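**Saturday, Avwood bench, glaze tests**

The Dulevmont clay came out of the kiln this morning and I am so pleased with it! Body is tight, no warping on the wide bowls, and the rims that slumped last time stayed put. Whatever they changed in the new bags, I hope they keep it.

Settings, before I forget them: climb of 75 degrees an hour up to 600, then faster to the top, with a soak at the end. I weighed out 2000 g of the Dovex white and sieved it through the 80 mesh. (Tried the 60 first, far too many specks.) Three coats brushed on the tiles, two on the bowls.

Two coats is plenty. Three crawled on the undersides, exactly where my thumb goes when I pick a pot up, so I'm wiping everything with a damp sponge next time.
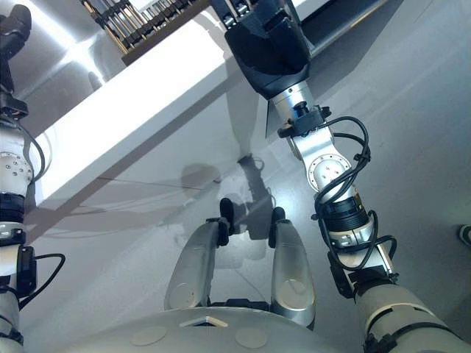
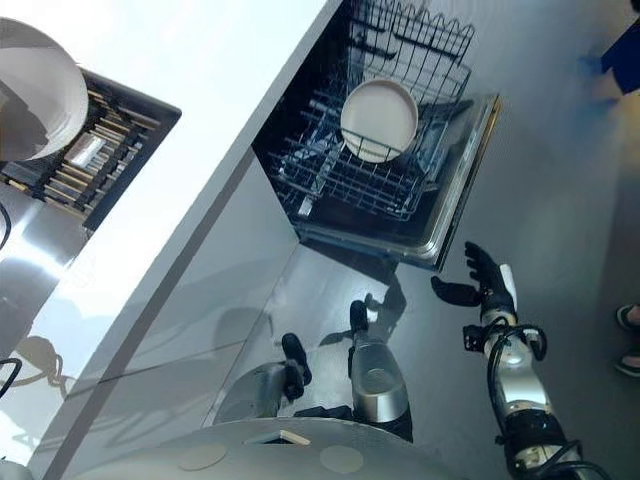

Best tile of the lot is number four, the white over iron wash. It breaks to a lovely toffee brown on every edge and I could stare at it all day. Number six has pinholes, so try it again with a longer soak before giving up on it.

Dvorak kiln: bottom shelf still runs cooler, cone barely bent. Moved the thick pieces up for the next load.

To do: mix more iron wash, label the tiles on the BACK, order cones.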